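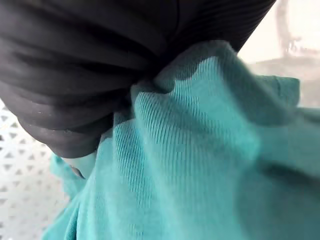
Our project was a tabletop roleplaying system called Himix, and we spent most of the spring term arguing about how monsters should take damage. We wanted hit points gone! Big creatures in Himix have layers, and each layer has its own toughness and its own weakness. The easiest way to imagine it is a dark, rubbery hide in broad curved folds with a shallow crease between each one, so a player can say "I go for the crease" and we have a rule ready for that. Going for a crease costs you 2 extra stamina and skips one layer if you hit.

Test sessions ran at the Burkville campus library, evenings in May. We wrote 6 short scenarios, all set in the drowned port of Dodine, and ran 32 fights in total with groups of 4 players. The first version was a mess (a fun mess). Players forgot which layer they were on, and the game master had to keep a second sheet just for the big eel.

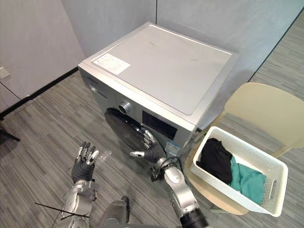
So we moved the layers onto index cards stacked in front of the game master. Hit the top card hard enough and it gets flipped over, and the back tells everyone what changes. Maybe the eel gets faster, maybe it starts leaking something awful onto the deck. People leaned in to read those cards, and fights that used to drag suddenly had a moment everyone was waiting for.

The crease rule needed more work. At first it was so good that every group used it every turn, so we made a miss leave you exposed until your next action. After that, players started setting each other up for it, and I loved watching that happen! 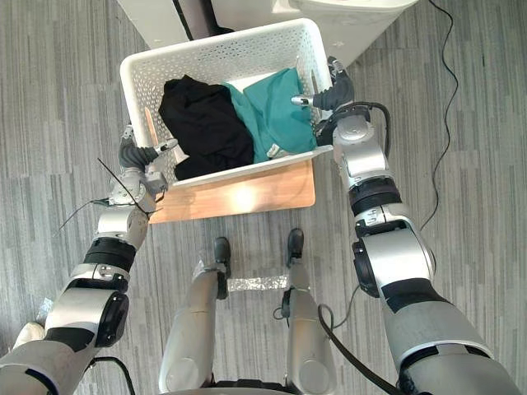 What we would change

The Baek, our armored crab boss, still takes too long. Its bottom card is too tough and its attacks get repetitive once the shell is off. We would cut a layer and give it one nasty retreat move. We also never tested the cards with a new game master, and that comes first next term.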